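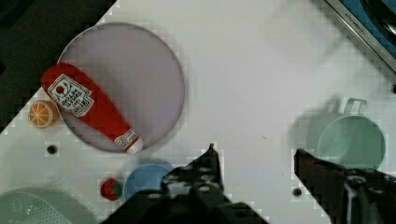 4. Setting out the play food set

The Guerreiro play food set is used on the Relen white tabletop. Clear the top before starting.

4.1 Wipe the tabletop with a damp cloth and let it dry for 20 minutes. Keep water out of the round holes.

4.2 Set the large round plate down flat, at least 70 mm from the table edge.

4.3 Lay the ketchup bottle across the plate on its side – do not stand it on its cap.

4.4 Place the orange slice and the strawberry on the table, outside the plate.

4.5 Add the green basket and the blue bowl. The basket has a perforated base and will not hold liquids.

NOTE: The order of steps 4.2 to 4.5 may be changed. Layouts for other Devik sets are given in section 6.

CAUTION: Do not push play food into the holes in the tabletop. Small parts may jam and mark the Vuvwood core.

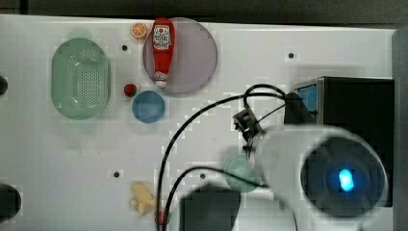 5. Putting away

5.1 Return the strawberry and orange slice to the basket first.

5.2 Store the plate flat. Do not stack more than 1000 g on it.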